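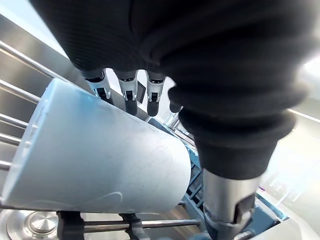 Cup notes from the Drindcombe kitchen, January. Short thread.

1/ We keep two sizes of white plastic cup, 500 ml and 700 ml. The large one causes most of the shelf trouble.

2/ Stacked more than six high, the 700s bind. Twist a quarter turn, then pull. Pulling straight splits the rim.

3/ Dry them on their sides, mouth toward the drain — upside down on a flat tray traps water under the rim.

4/ Shelf clearance at Woston is 391 mm. Ours is 411 mm. The same stack won't fit both, so Jayanthi Rai now labels the crates by site.

5/ Split cups go in the gray bin. Don't put them back in the stack.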